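5.3 Replaying a task in the simulator

Use the replay tool to check a task program before you load it on to the robot. Replay runs the same planner and the same arm controllers as the live system, but takes its camera views and joint readings from the simulated room. You need Boltum running and a task saved in your Sonau workspace.

Before you start

Close any live session. Boltum will not open a simulated room while it holds a connection to a real robot, and the Start button stays grey until you disconnect.

Check that the task was saved with its scene file. Tasks exported from older workspaces often leave it out. If the scene file is missing, open the task in the Kneath editor, choose Attach scene, and save again.

Loading the task

1. Open Boltum and choose Replay from the left-hand menu.

2. Click Load task and pick the task folder. Choose the folder itself. If you pick a single file inside it, the object list will load without the robot.

3. Wait for the object list to fill. Every object the task refers to should have a green mark next to it. A yellow mark means the object is in the scene but has no grasp points. You can still replay, but any step that picks up that object will be skipped.

4. Under Robot, choose the two-arm model. The head camera is switched on by default.

5. Under Seed, type a number or leave the box as it is. The seed sets the small changes in object position at the start of each run. The coffee machine task that comes with Bremura uses seed 571, and the step numbers in this section match that seed.

Note: changing the seed does not change the order of the steps. It can change which arm the planner chooses for an object near the middle of the table.

Running the replay

6. Set the speed. Full speed is fine for a first look. Use Step mode when you want to stop after each planner action.

7. Press Start. The planner works out the first path before anything moves, so the arms may stay still for a while on a slow computer.

8. Watch the status line under the view. It shows the current action, the arm in use and the distance to the nearest contact.

9. To stop at a given point, press Pause. The physics stops at once, and the planner keeps its current goal. Press Pause again to carry on.

Caution: do not drag objects while the replay is paused. The planner does not read the new position until the next perception update, and the gripper will go to the old one. Use Move object in the scene panel, which forces an update.

Setting the planner limits

The limits are kept with the task, so anything you change here will also apply on the real robot.

10. Open Limits. Set Retries to 3. This is the number of times the planner will try a new grasp before it marks the step as failed.

11. Set Planning time to 90 seconds. Most paths are found well inside this. Steps where one arm has to reach over a tall object take the longest.

12. Leave Idle arm set to Hold. The arm that is not in use will then keep its last safe position above the table. If you choose Return home, it will travel back after every action – this makes the replay longer and adds more chances for the two arms to meet.

13. Click Save limits. The values are not kept if you close the panel without saving.

Checking contacts

Switch on Show contacts to see where the simulator thinks two surfaces are touching. Contacts between a gripper and the object it is meant to handle are drawn in blue. Any other contact is drawn in red and written to the log.

A few red contacts at the start of a run are normal while objects settle. Red contacts later on usually mean that a collision shape is too large. This is common with machines that have a lid or a tray, where the default shape is one box around the whole thing. Open the object in Kneath and choose Split shape, then run the replay again with the same seed.

If a lid or pod slips out of the gripper, check the grip force before you change the grasp points. The default suits mugs and other rigid objects, and is often too low for flat parts held by their edges.

Saving a view

To keep a still from the replay, pause it and choose Save view. The still is taken from the viewer camera, and the black bands at the top and bottom are kept so that the picture matches the recorded video. Stills are stored in the task folder next to the log, and you can add them to a fault report from the Reports page in Sonau.
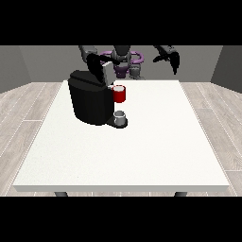 When the replay has finished, choose End run before you close the window. Boltum writes the last part of the log at this point, and a run closed in any other way will be listed as incomplete. You can then go on to section 5.4 to compare two runs of the same task.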